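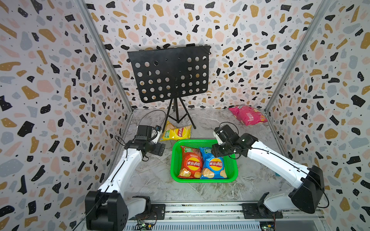

The Treveck showroom in Nosbridge opens its back rooms to visitors twice a year, in March and October. I went in October, on the 10 am tour. Entry was free but you had to book, and there were 12 of us in the group.

Treveck sells wall panels and flooring for small shops, kiosks and market stalls. The front of the building is a normal showroom with sample racks and a counter. Behind it are the display bays, where finishes are put together at close to real size so buyers can see how a wall colour looks against a floor and some stock.

The bay I spent longest at had white terrazzo-pattern panels on three sides, flecked in black, mustard, pale pink and grey, with aluminium posts in the back corners. The floor was a grey and white marble pattern with a bit of shine to it. I liked the walls more than I thought I would. With the marble as well it was a lot of pattern for a small space, and I'd go for a plain floor at home.

The stock was Lay's chips, with a red bag and a blue bag lying in a bright green basket and a yellow one on the floor by a black music stand. The green held up well against the flecks. A pink bag at the back was easier to miss.

Panels are sold by the carton, five to a carton, and the range runs to 73 patterns. Samples are free to take.

Parking is off Motaung Road and was full by 11. The number 4 bus from Alovstead stops across the street. Tea and a biscuit were included, and the washrooms are upstairs only.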